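**Re: Old letters folded without envelopes, how did they do it?**

**kioko_folds** wrote:

OK so I have fallen all the way down the hole on this. My aunt left me a bundle of family letters, the oldest dated 1831, and not one has an envelope. The sheet is its own envelope! You fold the sides in, tuck the bottom up into the top and put a blob of wax on the flap. I've been trying to copy the folds with plain copy paper and I love it, but mine keep springing open.

**HuronPost** wrote:

Welcome to the club! Copy paper is your problem. It's stiff and it cracks on the second fold. Try a cotton writing paper, and find the grain first. Bend the sheet gently both ways and the easier bend is with the grain. Make your long folds that way and they'll lie flat.

I spoiled a whole pack before I learned that, and I still throw away plenty.

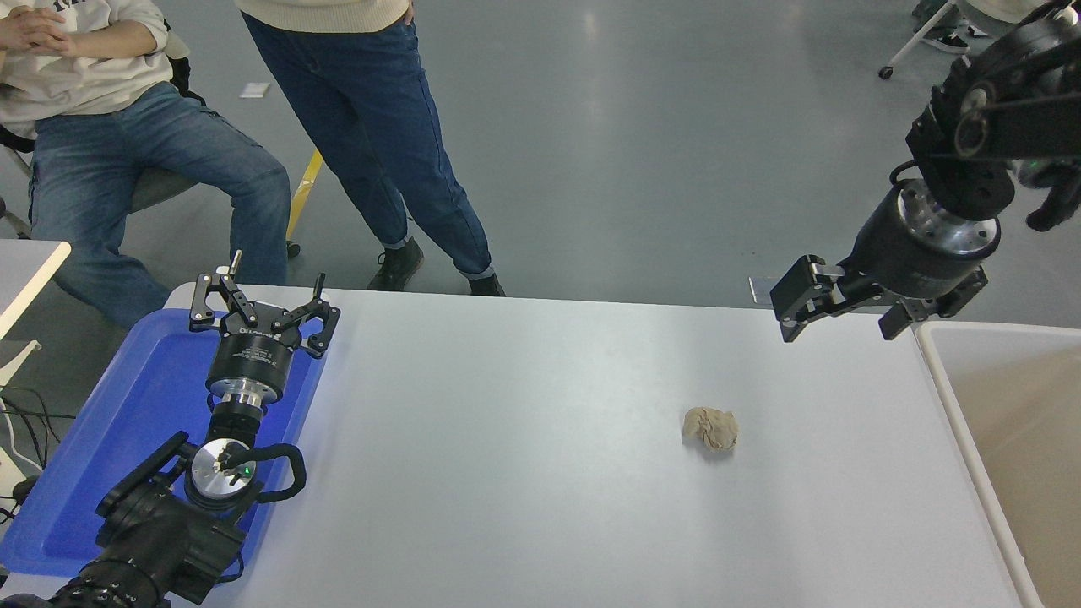
The other thing is the tuck. Leave one panel a hair narrower than the other, maybe the thickness of a dime, and it slides in without buckling. Then press it under a heavy book for 30 minutes before you go near the wax.

**brevurlow** wrote:

Going to disagree on the cotton paper. It's lovely but it's thick, and a lot of everyday letters were on thin stuff because postage could depend on the number of sheets. I use a light layout pad and it behaves much more like the real thing. Cheaper too.

**HuronPost** wrote:

Thin is fine for looks, but try sealing it! Hot wax goes right through and glues the whole letter shut.

**brevurlow** wrote:

Only if you pour. Let it cool on the spoon for a bit. I've done nearly 1000 of these and lost a handful.

**Faith Shemweta** wrote:

You could both skip wax and use wafers, the little flour paste disks. Plenty of ordinary people did. Wet it, stick it, press it. Vollholm has a 3-page handout on making them if anyone wants it, I can scan my copy.

**kioko_folds** wrote:

Yes please to the scan!! And I tried the grain test on my lunch break, what a difference. Layout pad is next. Does the wafer need to dry flat, or can I leave the letter standing up?

**Faith Shemweta** wrote:

Flat, with a book on it. Overnight if you can stand to wait.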